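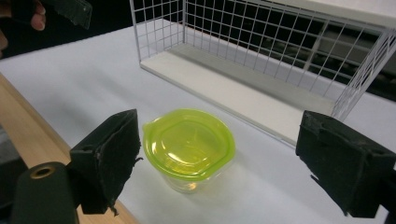 About Flondora

Flondora is a charity that gives practical support to people leaving hospital after a stroke or a brain injury, and to the families who look after them. We work from a converted chapel on Garg Street, next to the bus depot. We are registered as a charity and run by a board of trustees, and our services are free to the people who use them.

How we started

The charity grew out of a kitchen-table group set up by Isabelle Cloutier, an occupational therapist who had spent much of her working life on a rehabilitation ward. She kept meeting patients who had done well on the ward and then struggled at home. Their appointments stopped, the equipment they needed was late or didn't fit, and their relatives were left to work things out alone. Isabelle and two colleagues began visiting people in the evenings. When the visits became too many to fit round their jobs, they applied for a small grant and opened an office.

The name comes from the house where the first meetings were held. We have been asked to change it to something clearer, and so far have not.

What we do

Home visits. A support worker can visit you in your first weeks at home, look at how you are managing with washing, dressing, cooking and stairs, and help you ask for the right equipment. We do not replace NHS therapy and we will not change a programme your therapist has set.

Skenex. Our day programme, held in the main hall. People come for a morning or an afternoon to practise everyday tasks, do seated exercise, or talk to others who have been through something similar. There is a separate speech and conversation group for people with aphasia. Lunch is provided between the two sessions.

The Pretar Fund. A hardship fund which pays small grants for things like travel to appointments, a bed downstairs, or a washing machine. The most we can give one household in a year is £899. Applications need to come through a social worker, a GP surgery or one of our own staff.

Carers' evenings. Held once a month, from 7pm. You do not need to book and you do not need to bring the person you care for. If you cannot leave them, ring us beforehand and we will try to arrange a sitter.

Who we are

Isabelle Cloutier is our founder and now chairs the trustees.

Hammad Satti is our director. He joined from a housing association and is responsible for the budget, the building and our agreements with the hospital trusts.

Stefaniia Nechyporuk manages home visits and supervises the support workers. She trained as a physiotherapist and still carries a small caseload of her own.

Jade Charbonneau runs Skenex. If you would like to look round before deciding whether to come, she is the person to ask for.

Tanner Melnyk looks after fundraising and events, including the June supper.

How we are paid for

Part of our income comes from contracts with local health services, which cover most of the cost of home visits. Skenex and the Pretar Fund depend on donations, legacies and events. The largest of these is the June supper, held in a marquee behind the chapel. Tickets are sold by the table or singly, and there is an auction after the meal. Last year's auction raised £3000, all of which went into the Pretar Fund.

We do not use door-to-door or telephone fundraisers. If someone rings you asking for money in our name, please tell the office. Our accounts are sent to anyone who asks for a copy, and paper copies are kept at reception.

Getting in touch

The office is open from 9am to 4pm on weekdays. There is level access from the car park side and a ramp at the street door. We have three marked bays for blue badge holders, which fill up quickly on Skenex mornings, so please allow a little extra time.

You can refer yourself or a relative by telephone or by calling in. We also take referrals from wards, surgeries and social workers, using the form on the Referrals page. We aim to reply within two working days. We cannot offer emergency help. If you think someone is having a stroke, call 999.

Volunteering

We are looking for drivers and for people to help serve lunch. Drivers need their own car and are paid a mileage rate. All roles involve a background check and a short induction with Jade or Stefaniia.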